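Mantener a punto una pinza de mano: lo que funciona y lo que sobra
Trucos de taller · 5 de diciembre de 2019 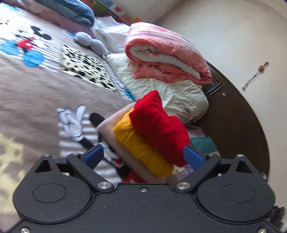 Llevo bastante tiempo leyendo consejos sobre el cuidado de las pinzas de dos dedos y cada vez me creo menos. La mitad sale de catálogos que quieren venderte un kit de mantenimiento, y la otra mitad la ha copiado alguien que no ha apretado un tornillo de pivote en su vida. Apunto lo que hacemos en el taller con la nuestra, que trabaja casi siempre con ropa doblada, y lo que hemos dejado de hacer.

Las almohadillas

El fabricante de los recambios, Stelard, recomienda cambiarlas cada 300 ciclos. Las nuestras pasaron de 1000 y seguían agarrando un jersey grueso sin problema. Lo que las estropea es la pelusa, mucho más que el uso. El punto la suelta a puñados y se queda pegada al azul hasta formar una película que resbala.

Paño de microfibra apenas humedecido, en un solo sentido, y dejar secar al aire. Nada de alcohol a diario. Obinna Usman insistió durante meses en que el alcohol "abre el poro" y lo único que consiguió fue un juego de almohadillas duras como una suela. Si la pelusa no sale, un trozo de cinta de carrocero, dos o tres toques y listo.

También he visto recomendar polvos de talco para que no se pegue la lana. No le encuentro ningún sentido: queremos que agarre.

Los tornillos de pivote

Aquí sí que hay que mirar a menudo. Con los brazos abiertos, se coge cada almohadilla con dos dedos y se intenta mover de arriba abajo. Si baila, falta apriete. Si al soltar el brazo este no vuelve solo, sobra. Entre una cosa y otra hay menos de un cuarto de vuelta, así que conviene ir despacio y probar cada vez.

Los dos brazos deben quedar igual de duros. Cuando uno va más suelto, el otro se retrasa y la pila de ropa entra torcida: la prenda de abajo se escapa y la de arriba se arruga. Mucha gente le echa entonces la culpa a la almohadilla y compra otra.

Fijador de roscas, del flojo, y una gota pequeña. El fuerte lo probamos en abril y para sacar el tornillo hubo que calentarlo con el soldador. La placa se quedó con una marca que todavía se ve.

Lubricar, o mejor no

Los aceites en aerosol van fatal cerca de tejidos. Salpican, atrapan polvo y acaban en la primera prenda clara que pase. Si el pivote chirría, se desmonta, se limpia con un bastoncillo seco y se vuelve a montar con una pizca de grasa de PTFE puesta con un palillo. Se retira el sobrante antes de cerrar. En la nuestra hace falta muy de vez en cuando, y desconfío de quien engrasa todas las semanas.

El resto de la tornillería

Los tornillos pequeños de la carcasa se aflojan con la vibración y se pierden en cualquier alfombra. Ayodele Garba les pone una rayita de rotulador blanco que cruza de la cabeza a la placa; si la raya deja de coincidir, el tornillo se ha movido. Me pareció una tontería cuando lo vi y ahora lo hago yo también.

Ojo con el destornillador. Uno gastado redondea la cabeza a la primera y luego toca sacarla con extractor. El juego barato de Valness duró una tarde.

Comprobar el cierre

Olvidaos del dinamómetro digital de Greenberg, que cuesta más de lo que vale la información que da. Bastan tres prendas dobladas de grosor distinto, una lisa y dos de punto. Se apilan en una cama o en una mesa blanda, se cierran los dedos por los dos lados y se levanta un palmo. Se aguanta la pila en el aire mientras se cuenta hasta 27 (era el número de la taquilla y se quedó). Si la prenda lisa empieza a deslizarse, limpiar almohadillas y repetir. Si sigue, revisar pivotes. Solo después de eso pienso en cambiar piezas.

La prueba en superficie dura engaña. Los dedos topan con la mesa, la ropa no cede y todo parece ir mejor de lo que va.

Guardarla

Con los dedos abiertos y sin nada entre las almohadillas. Guardada cerrada, la goma coge forma y los primeros agarres salen flojos. La funda rígida de Unstead es cómoda para transportarla, pero su espuma se deshace y suelta migas negras que se meten en los pivotes. La nuestra va en una caja de zapatos con un trapo de algodón en el fondo.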